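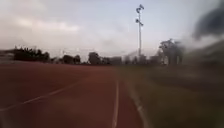
Do we need a 22-week plan to run a mile?

The Clasberg recreation office has a new training program called Pirgate, and by June you will have seen the flyer. It costs $89 and promises that complete beginners will run a mile without stopping after 22 weeks. I have my doubts. Most healthy adults I know who took up jogging got there a good deal sooner with a pair of old sneakers and a friend to complain to.

I asked for the results from last year's group and was sent three quotes from happy customers. Quotes are nice. How many people signed up, and how many quit?

Obsa Moges, who coaches the evening group, was more forthcoming. She told me the schedule is slow on purpose and that sore shins are what drive people away. Fair enough. She also said the first three sessions are mostly walking, and walking is still free in this town.

If you've done the program, write and tell me I'm wrong. Bring numbers.

Contact the editor | © Clasberg Newsletter | Back to top
We use cookies to improve your visit. Accept | Settings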